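Arbitrator disclosed a past co-panel with my opponent's lawyer. Challenge or let it go?
Started by parberg_tenant, 6/3/22

parberg_tenant
I run a small framing shop and I'm in a lease arbitration with my landlord, Derkutum Holdings. Sole arbitrator, Darcy Goodwin, appointed by the institution after the two sides couldn't agree on the color of the sky. Goodwin's disclosure says she sat on a three-person panel with the landlord's lawyer four years ago. That's it, one sentence. My lawyer says I have 15 days from the disclosure to object and that he "wouldn't lose sleep" either way. He bills by the hour, so I imagine he sleeps fine.

Do I object?

clausewatcher
Depends what sitting together means. Two people on a panel for one hearing is an awkward lunch and a shared award. If they've done it 8 times and co-write a newsletter, you've got something to talk about. Ask for more detail before you throw the grenade.

mora_ridge
Disagree with the above. Object now, in writing, inside the deadline. If you sit on it and lose, a court will tell you that you knew and said nothing. I've watched that happen to a man with a much better argument than yours.

clausewatcher
And I've watched a party challenge an arbitrator over a shared conference dinner, lose the challenge, and then spend the whole hearing being treated with exquisite courtesy. You do not want exquisite courtesy.

mora_ridge
So the advice is to be scared of her?

clausewatcher
The advice is to send a two-paragraph letter asking which case, how many times, and any contact since. You can do that and still make the deadline.

hollis_bound
Third party wandering in. I did a lease one in Hollis a while back and the arbitrator had once rented office space from my opponent's cousin. We asked, he answered, everybody shrugged. The award came out mostly my way and I still hated every minute. My advice is to dress warmly, hearing rooms are all kept at the temperature of a fish counter.
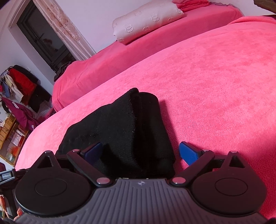
Black knit, lint included at no extra charge

parberg_tenant
Thanks, I'll add lint to my list of exhibits. More seriously, my lawyer says the challenge fee is 1369 dollars and it's not refundable if I lose. Is that normal? I could get a decent miter saw for that.

mora_ridge
Every institution has its own schedule. Read the rules, they're usually in the back, after the part where they say how affordable everything is. Asking a question is normally free, so fine, I'll give clausewatcher that much. But put the words "reserves all rights" in your letter.

clausewatcher
Framing this one. Parberg, what do you charge for a frame?

parberg_tenant
For you, extra.

Rawiri Henare
I sit as an arbitrator now and then, mostly small commercial matters, so discount accordingly. From the other side of the table, a polite request for more information doesn't offend anyone worth appointing. I get them, I answer them, I forget who sent them. The test in most places is whether a fair-minded outsider would have real doubts, and one past panel together usually doesn't get you there by itself. Co-arbitrators don't pick each other in a lot of cases. Find out who appointed whom.

Also check the date your clock started. Some rules run it from when you received the disclosure, some from when it was sent. People lose good objections over that.

mora_ridge
"I forget who sent them" is what I'd say too, if I were an arbitrator on a forum.

Rawiri Henare
Fair. I do remember the one who sent 60 numbered questions. Number 41 was about my golf handicap. I don't play golf.

hollis_bound
Did you answer it?

Rawiri Henare
I answered all of them. It took a long evening and I wasn't asked to step down.

parberg_tenant
Update. Letter went out with the three questions and the magic words. Goodwin replied the next morning. One case, the institution appointed her as chair, the landlord's lawyer was named by one of the parties, and no contact since other than a bar association event where they were both in the room. My lawyer is now sleeping even better. I'm not going to challenge.

mora_ridge
For the record I'd still have filed. Both in the room is doing a lot of work in that sentence.

clausewatcher
It's a bar event. The whole county was in the room.

mora_ridge
I wasn't.

parberg_tenant
Hearing is set for September, two days. I'll come back and post what happened with the repair costs, which is the part I care about. The landlord is claiming I owe him for a roof. I'm on the ground floor of a three-story building.

hollis_bound
Oh, start a new thread for the roof. Please.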